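Forums > Robots & Automation > Teaching by Demonstration

Hanging keys on hooks by remote control, any tips?

Posted by Ho-yin Pan
Tagged: teleoperation, two arms, grippers, small objects

Hi all! I've been showing our two-arm setup how to hang keys on little stick-on hooks, driving it by hand with a pair of leader arms (we're on the Pestow controller, if that matters). Picking the keys up is fine. Getting the ring over the hook is making me want to throw things. I come in, I think I'm lined up, and the ring slides past the pin or knocks against it and twists in the grip. I've recorded over 200 runs since June and maybe half are worth keeping. Do I need better hooks, a better view, or better hands? The hooks are on a green panel, four in a row, and both arms can get to the wall.
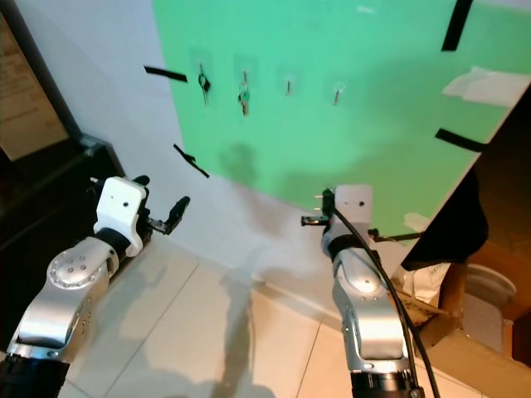
Wiebke Kasten
Better hands, sorry! I had the same trouble with washers and it was all speed. You're probably doing the last inch as fast as the first ten. Slow way down near the hook, stop, then push. Also don't mix styles. If you go in from the left on one run and from above on the next, the robot learns a mushy in-between thing that misses every time. Pick one approach and stick with it until you have a decent pile of good runs.

And throw out the runs where you wobbled around hunting for the pin. I know it hurts.

Edeltraud Kramer
I'd look at the grip before anything else. When I was doing rings I kept grabbing them too deep, so there was hardly any opening left to go over the pin, and of course I missed. Now I pinch only the very bottom of the ring, right at the fingertips, and leave as much of the hoop standing up as I can.
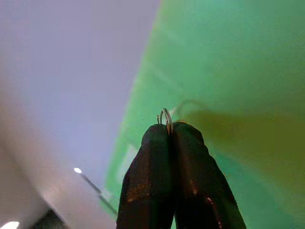
It does mean the ring can pivot a bit more, so squeeze firmly and don't drag it along the wall on the way in. If it tips over, go back and regrip. I leave the regrip in the recording too, as long as it's a clean one, so the robot sees what to do when things go crooked. Wiebke would probably cut those, we've argued about it before on the Lillosis thread!

One more thing, watch the wrist camera while you drive and try not to look at the real hook. If you can't tell from the camera where the pin is, the robot can't either. I taped a piece of cardboard in front of me for the first 2 sessions so I couldn't cheat. Felt ridiculous, helped a lot.

Taking keys back off is good practice as well, by the way. Close on the key, lift before you pull, and keep the other arm well out of the way while you do it.
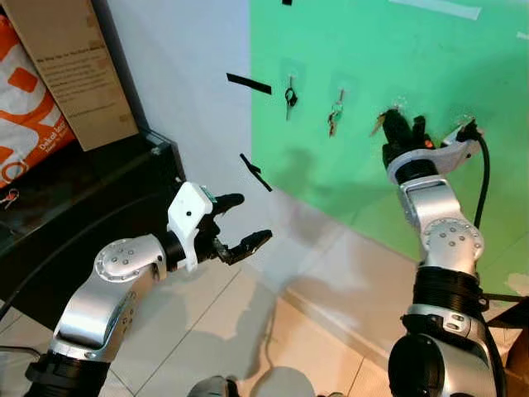
Should I record hanging and taking off as one long task or two separate ones?

Keep them separate at first. Six good short runs of each will show you more about what's going wrong than a long one where you got tired halfway. You can join them up later.

Hervé Carré
following, same problem with mugs

Recent in this category
Leader arm feels heavy after update
Eltasico gripper pads wearing out fast
How do you label a failed demo?
Two people driving one arm each, worth it?
Reinholz wrist mount, camera keeps slipping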